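Re: [Dellelley list] Laundry room hours
Nizar Shboul, July 18, 2019
Print | E-mail | 2 comments

Ruaridh Cowie wrote:
> Is the dryer on the Najjar side fixed yet?
> It ate my coins twice in June.

The part came and the dryer is back in use. It takes four quarters now — no dimes.

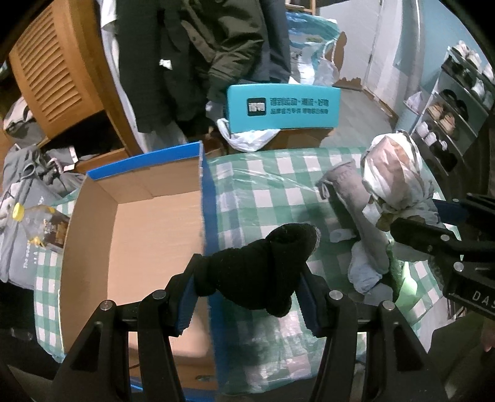 Hours stay the same. If the door sticks, use code 3413 and push low on the left. Please clear the lint screen after each load. Refund slips go in the box at unit 14.

Nizar
Unit 36

Shares: 0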